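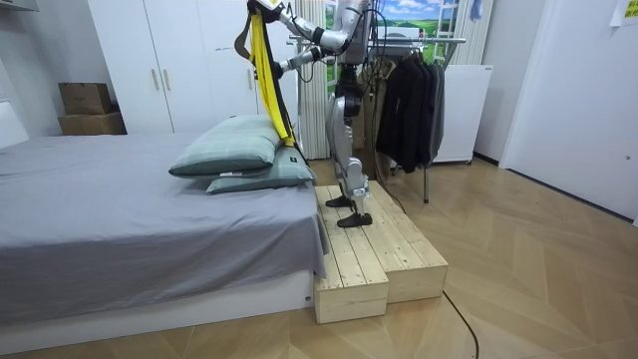 Ticket: Hand stops short of hanger hook during teleop demos (bed task)
Status: Solved
Opened by: Alistair Skinner, Jodeck demo team
Product: Riklow teleop bridge, Ye hand controllers
5 minute read

Original report

Hi all! First, the new Riklow bridge is a big step up for us. Arm following is smoother, the operators are less tired at the end of a session, and we're recording more usable demos per hour than we did all through August. So please read this as a bug report from a happy user.

We're teaching a garment handling task by remote control. The operator wears the headset, drives both arms with the Ye controllers, and the robot works at the side of a bed. A run has three parts: pick up a garment on its hanger, lay it flat on the bed, then take hold of the hanger hook again and lift. The first two parts go beautifully. On the third, the hand comes down over the hook, slows by itself, and stops a little too high. The fingers close on nothing. If the operator pushes hard the hand drops all at once and pokes the bedding.

Bare shirts on plastic hangers don't do it. Garments still in their shop wrapping do it nearly every time.

Setup: robot up on its wooden steps so it can reach past the near edge of the mattress. Bridge connected by cable, no Wi-Fi. Grasp assist on, default settings. Head camera feeding both the headset and the assist. Recording at full rate.

What I've tried already:
- restarted the bridge
- re-homed both arms
- swapped left and right controllers (the problem stays with the task, whichever hand does it)
- a different operator, who got the same result and said a word I won't put in a ticket

Log bundle attached. The failure I'd look at first starts at frame 771 of the newest episode. Alistair

Reply from Riklow support

Thanks, Alistair, great report, and swapping the controllers saved us a step. Could you check the following?

1. Round trip delay in the bridge status panel while the arm is moving, not at rest.
2. Whether the standing height in the bridge settings includes the steps. If the bridge believes the feet are on the floor, its soft floor limit lands in the wrong place.
3. The same run with grasp assist off.
4. One still from the head camera with a wrapped garment laid out, before the hand comes in.

Update from Alistair

All four done!

1. Delay is 107 ms with the right arm moving. It was the same before the update, and the operators are used to it.

2. Good catch, and I was wrong here. The height was still set for standing on the floor. I put in the height of the top step and reran. The sudden drop at the end is much gentler now. The stopping short is still there. So that was a real mistake, just a different one.

3. With assist off the hand goes where the operator sends it. First try! Harder on the operator, though, and the approach gets wobbly, and I don't want wobble in the training set.

4. Still from the head camera:

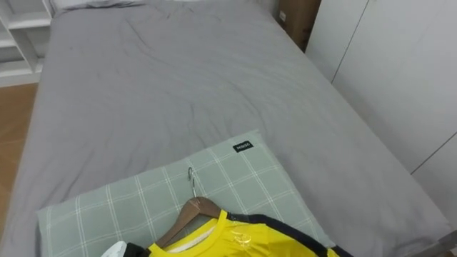
Grasp assist guesses how far away the target is from the depth channel, and I now think the depth channel is where we should be digging. I pulled up the depth map for this layout and the trouble is all around the hanger. The hook is thin shiny metal lying flat on the plaid pillow, and there's clear plastic at its base, right where we want the fingers to go. In the depth map that patch is a ragged hole. The pillow fabric around it reads fine, and so does the gray bedding behind. Then the bridge fills the hole with something, and the something is closer to the camera than the real hook. The hand trusts it and brakes early.

Is hole filling new in this version? I can't find a switch for it.

Reply from Riklow support

You found it. Filling was added in this version and it's on by default. It takes the nearest valid reading from inside the gap or along its edge, and on shiny film there are often one or two stray points floating well above the surface. Those win, and the assist plans for a surface that isn't there.

There's no switch in the panel yet, but you can set it in the assist section of the bridge config:

fill_mode = none
min_valid_points = 12
assist_fade = late

The first line leaves holes as holes. The second tells the assist to keep quiet unless it has enough good points near the target. The third hands control back to the operator in the last part of the approach. Restart the bridge after saving, and do a slow dry run with one person on the stop button before you record anything.

Update from Alistair, Friday, September 4, 2020

It works! I'm so pleased with this one.

Dry run at quarter speed first, then normal speed. The hand comes down, the assist steadies it for most of the way, and the operator feels it let go near the end and finishes the grasp by eye. No braking and no poking. We ran wrapped garments all morning, then mixed in unwrapped ones to make sure we hadn't made those worse. They feel the same as before.

One thing for anyone copying our settings: "late" took our operators a few tries. The controller goes light in your hand and the first instinct is to overcorrect. Keep the wrist still and let the arm finish the move. I also had them come in from the side of the hook, with the thumb nearest the pillow, and that cleaned up the grasps more than I expected.

On the data: we have 2,472 episodes of this task in total, and 1,154 of them were recorded after the update. I don't want to throw those out. The pick up and lay down parts are good, so I'm trimming each one at the moment the hand starts back toward the hook and keeping the first section. The lift gets recorded again from scratch. I'm tagging the fixed runs with the standing height too, so we can separate the ones made with my wrong number.

Two requests while I have your attention. Please put fill_mode in the panel. And could the headset show a small mark when the assist is working from filled depth? We'd have spotted this in one run.

We still have a Trilteck depth camera on the shelf. I'd love to try it on the same wrapped garments and will open a separate ticket with whatever I find.

Riklow support

Both requests are logged, and the panel switch is planned for the next release. Marking this solved. Please do send the Trilteck results, we're curious too!

Contact Riklow Support | © 2020 Riklow | Back to top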